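Skeltden Mill Housing Retrofit
Progress report to the Rivadeneyra Fund
Reporting period: July to September

1. Status

Work is on program except for item 3.2 (basement drainage), which is three weeks behind. Spending to the end of September is within the approved budget. No change to the grant total is requested.

2. Background

The mill at Skeltden was built in 1872 and converted to rental apartments in two phases. The grant covers replacement of the heating distribution, insulation of the north wall and renewal of the kitchens in 13 apartments. Wilico is the main contractor. Mutix supplies the metering and the monthly data returns.

3. Work in the period

3.1 Heating distribution. The old single-pipe loop has been isolated on the second and third floors. New risers are in place and pressure tested. Insulation of the risers is complete except at the stair landings, where the clearance to the handrail brackets is too small for the specified thickness. Wilico has proposed a thinner sleeve – a decision is needed before the landings are closed up.

3.2 Basement drainage. Excavation along the north wall exposed a brick culvert that does not appear on the drawings. It carries water after heavy rain and cannot be filled. The drain has been rerouted on paper and the revised layout is with the city for review.

3.3 North wall. Lime plaster was removed to a height of 100 cm above the floor on the ground level. Moisture readings are still too high for the insulation board to go on. Readings will continue every two weeks.

3.4 Kitchens. Nine of the 13 kitchens are finished and signed off. The remaining four depend on the third-floor risers. Countertops in all apartments are in the same white marble pattern, chosen from the two options in the tenant survey.

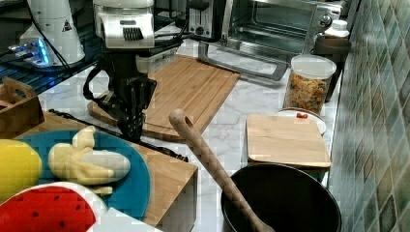 Figure 1. Countertop with toaster oven and bamboo cutting board.

4. Metering

Mutix meters are reporting from all completed apartments. Two units sent duplicate readings in August and the duplicates have been removed from the data return.

5. Next period

Close up the stair landings once the sleeve is approved. Start the rerouted drain on receipt of the city's comments. Complete the four outstanding kitchens by the end of November. The revised drainage cost will be submitted separately, with the contractor's breakdown attached.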